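Skirnura G2 Two-Finger Gripper Kit
Setup, care and spare parts

Supplied by Drandetti. Suits the Cerier wrist flange and the Skirnura hand-held handle. Spare pads, screws and finger blocks are stocked separately; see the parts list at the foot of the page.

Overview

The G2 is a parallel gripper with two padded fingers, intended for light household and retail goods: clothing, hangers, soft packaging, small baskets, kitchenware. The same fingers fit both the arm-mounted and hand-held versions, so a grip worked out by hand can be moved to the arm without changing the contact surface. The finger pads are the wearing part. Most of this page deals with fitting them, keeping them clean and deciding when to replace them.

The kit is shipped with the fingers fitted and the stroke set at the factory. The camera bracket is in the box but has to be mounted by the user.

In the box

Gripper body with fingers fitted
One spare pair of pads, dark green
Camera bracket and two screws
Hex key for the finger screws
Setting gauge
Printed calibration card

Not included: camera, wrist flange, handle, power supply.

Mounting

Turn the power off at the wall and wait for the status light to go out. Offer the body up to the flange with the cable outlet facing away from the operator. Start all four flange screws by hand before tightening any of them, then tighten in a diagonal order. The flange is aluminium and the threads will strip if a screw is started crooked.

Plug in the cable and fit the strain clip. There should be enough slack for a full turn of the wrist in either direction, and no more than that. A long loop of cable will catch on table edges.

On the hand-held version the body slides into the handle and locks with a quarter turn. Check the lock by pulling on the body, not on the fingers.

Camera bracket

Fit the bracket so that both fingertips are in view at full opening, one at each side of the picture, with the gap between them near the centre. Some of each finger will always be visible. This is needed for the alignment check and should not be cropped out in software.

Lighting matters less than position. Even overhead light is enough for most work, but avoid a lamp directly behind the camera if chrome or polished parts are being handled.

Alignment check

Close the fingers on the setting gauge. The pads should touch it along their whole length. If light shows at one end, loosen the finger screw half a turn, press the block flat against the gauge and retighten. Open and close 10 times, then check again.

After the gauge check, run a second check with ordinary goods. Slim plastic hangers laid flat are a good choice. Their frames are thin, they overlap closely when stacked, and a pad that is slightly out of line will tend to drag the one underneath. Place them on a smooth, pale tabletop and bring the gripper down over them with the fingers open.

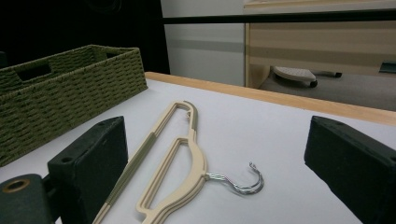 Pick by the frame and leave the hook free. A metal hook trapped between the pads will mark the surface, and repeated marks in one place become a tear. If the top hanger lifts with a twist, one pad is gripping before the other: go back to the gauge. If two lift together, reduce the closing depth in small steps until only one comes up.

Keep other items well back from the working area while checking. A basket or tray close to one finger can be nudged during opening, and the controller may read the contact as a completed grip.

Cleaning

Brush the pads with a dry, soft brush at the end of each shift. Lint builds up fastest when handling fabric and should be lifted off before it packs into the surface. For grease, use a damp cloth with a little dish soap, wipe again with clean water and leave the fingers open until dry. Do not use solvent or compressed air. Both lift the edge of the pad.

Wipe the camera window with a lens cloth only.

Service interval

Inspect the pads every 2,000 cycles. The controller keeps a running count under Tools, and the count has to be reset by hand after an inspection. Kastriot Vukadinović, who looks after returns at Drandetti, recommends writing the count on the service card before resetting it, as the old value is not stored.

Replace pads as a pair when any of these apply:

The surface is smooth or shiny where the goods make contact
An edge has lifted
A cut goes through to the block
The gauge check cannot be passed after two adjustments

In our own bench unit, which handles mixed clothing and hangers, the first pair came off at 1,276 cycles with a lifted edge and the second at 1,487 with a cut. Both were damaged by metal hooks. Units handling boxed goods last longer.

Changing the pads

Open the fingers fully and turn off the power. Remove the small screw from each finger block and slide the block off the mounting piece. Peel the old pad from one end. Rub off any leftover glue with a thumb or a plastic scraper - a metal blade will score the block and the new pad will not sit flat.

Line up the hole in the new pad with the screw hole in the block before pressing it down. Clamp lightly and leave overnight. Refit the blocks, left and right as marked on the inside, and repeat the alignment check from the start.

Parts list

Pads, dark green, pair
Finger block, left
Finger block, right
Finger screws, pack of 10
Setting gauge
Camera bracket
Yordanov strain clip

Older grey pads from the G1 do not fit. The hole spacing is different.

Technical questions and repair bookings: Duarte Cunha, Drandetti service desk. Please have the serial number and the current cycle count ready. The workshop is closed for the first half of August, and spare parts orders placed in that time are sent when it reopens.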